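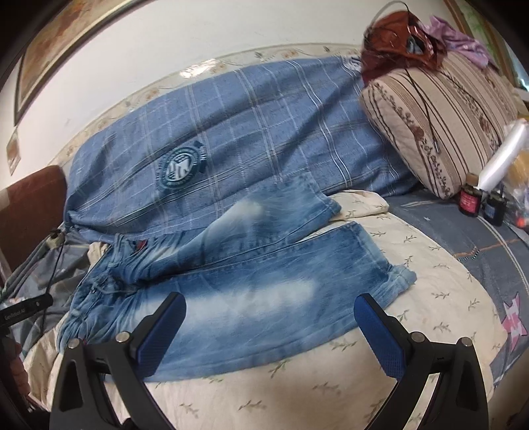

Wednesday, May 10, 2023

Spent the day on the segmentation side of Prulska again, and I like it less than I did last week. The new release is supposed to find the waistband of any garment and hand the planner two grasp points. Yogesh says it does this on shirts and towels and I believe him, because shirts and towels are what it was tuned on. Jeans are another matter. With the waist bunched up at the left and both legs running off to the right, the model put one confident blob over the folds and called it a sleeve. Then it took the long whitish fade down the lower leg for a separate piece of cloth. The real boundary, the dark gap between the legs, got a score so low the planner threw it out. Blue plaid behind blue denim can't be helping either, and neither can a sheet with leaves printed all over it, but people own plaid and people own printed sheets.

I ran the whole set overnight, 408 clips. The summary page gives a lovely green number at the top. I no longer trust the green number. It counts a grasp point as correct if it lands anywhere on the garment, so for trousers you could throw a dart and do well. I asked for the stricter score, distance to the labelled seam, and was told it's on the list. It was on the list in September.

Pramila thinks the trouble is upstream, in the pose track. She may be right. When the gripper comes in close the wide lens bends everything near the corners, and if the calibration is a little off the fingertips drift relative to the cloth. She replayed six clips with the old Vellon calibration and the drift got smaller in five of them. I pointed out that five clips isn't a result. She pointed out that my theory had no clips at all, and went to lunch.

Meeting with the Gorkier people at two. They want the planner to go end to end, pixels in, finger widths out, no grasp points in the middle. Maybe. Every time I ask how we'd find out why it missed a cuff, I get a slide about scale. At least with grasp points I can colour them in and see that they're stupid.

Yadav branch still won't build on my machine. Error 710 again, some mismatch in the message types between logger and planner. Rolled back and lost an hour.

Tomorrow: write the seam score myself, it can't be more than a page of code. Relabel the denim by hand. Ask Yogesh which garments were in the tuning set, and ask for the file this time.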